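Notes for Session 3: Comparing Grippers on a Kitchen Counter
Course handout, Utdale robotics lab
Written up by Bindu Sundaram, 3 September 2018

Okay, a few of you asked me to write down what I rambled through last time, so I'm doing that before I forget it. Bring these with you to the lab. You'll want the table of settings from Elango's handout too (the one with the coffee ring on my copy).

Why a kitchen? I could give you a clean bench with foam blocks on it, and every gripper in the cabinet would look great. Then you'd go out and meet a real counter, with shiny metal and things pushed up against the backsplash, and you'd be so sad. So we start with the mess!

The two grippers we're comparing are the Femia and the Mavier. The Femia has wide, soft pads and closes slowly. The Mavier is narrow and quick and a bit of a bully. Both bolt to the same wrist plate, and both get driven by the same controller, so please don't blame the controller when one of them drops something. Change one thing at a time. If you swap the gripper and the speed together, you've learned nothing and used up an afternoon.

Now, thin flat things. I love these for testing, because a long flat piece of steel gives the fingers almost nothing to get under. You can come at it from the end, or across the middle, or you can tip up one edge first and then close. Before you pick a plan, look at where your cables go. I mean really look, from overhead, with the arm where it's going to be working. 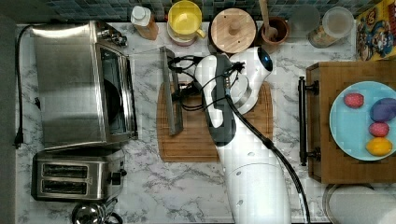
Arm, cutting board and a long flat piece of steel, from overhead both times.

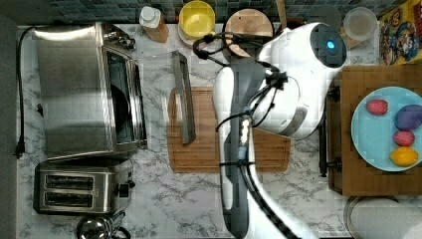
Cable slack is the thing people get wrong most. Too little and the wrist stops short when it turns. Too much and you've got a loop that can catch on whatever is nearby. Turn the wrist by hand through the whole move with the power off, and watch the loop the entire time. Then do it again the other way (yes, both ways, I will ask).

A word on the overhead camera. It's wonderful for planning a path and pretty bad at telling you height, and the arm has a habit of hiding the very thing you care about. Subbarao's group lost most of a session in May to exactly this. They kept nudging the fingers sideways when the real trouble was that they were too high. If you can't see the contact, back off, move the arm out of the way, and take a fresh look.

Shiny surfaces are a headache too. Brushed steel throws bright streaks that shift as the arm's shadow moves, and our edge finder happily calls a streak an edge. Try lowering the exposure before you touch any code.

For your write-up, I want:

Gripper used, and which pads
Approach direction for each try
Closing force setting (start at 1,000 on the controller and go up slowly)
What went wrong, in plain words

That last one counts the most with me. "Failed" is no help to anybody. "Left finger touched the board before the right one" is lovely, and I can work with it.

Log files go in the shared folder under your own name. Hatice has the key to the cabinet if you need spare pads.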